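From: Jamila Mondal
To: home-automation list
Subject: Re: [home-auto] Can any of them tidy a room yet?

Rezaul Uddin wrote:
> Has anyone got a machine that will pick things up off the floor
> and put them somewhere sensible? The Groso sales people told me
> "this year." My mother is 3 years past being able to bend down
> and I would like a straight answer before I spend anything.

Rezaul,

My straight answer is no, if you mean something you can buy and leave alone with her. Carrying a light basket at floor level is the sort of job people are working on now.
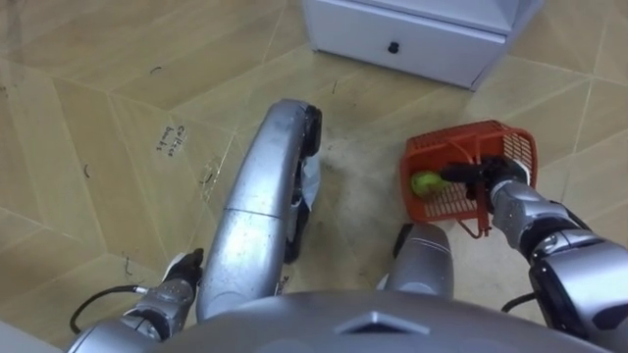
1. Picking up and carrying

Grippers are good with stiff things that have an edge or a handle. Soft things are worse. Pranab Bhuiyan ran 100 tries with socks at Siriwardena in November and quit keeping score before the end. Ask any seller for their sock numbers.

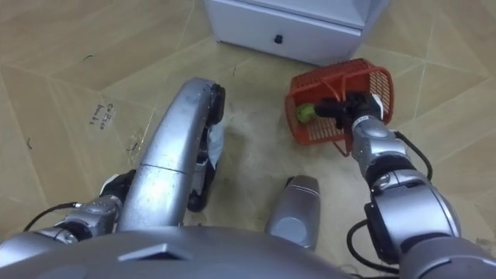 My own interest is in what a house has to look like before one of these is any use in it. At our place we cleared the hallway, raised two lamps and took up a rug, and I would do the same again for a walker or a wheelchair. Small containers matter too. A basket with slotted sides, like the orange-red one with the tennis ball in it, gives black fingers plenty to hold, and I have replaced most of our smooth tubs with that type.

2. Room to work

Measure the gap beside the bed first. A kneeling machine needs more floor than a kneeling person, and then there are the cables.

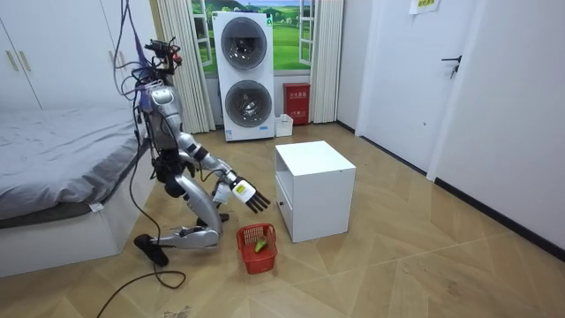 You also need a place for it to stand when it isn't working, near an outlet and out of the way of the door. Henrique put his in the closet and had to take the door off.

For your mother I would get a long-handled reacher and wait. The rental Garus quoted me was 1,796 for the season, without setup, and I said no.

Jamila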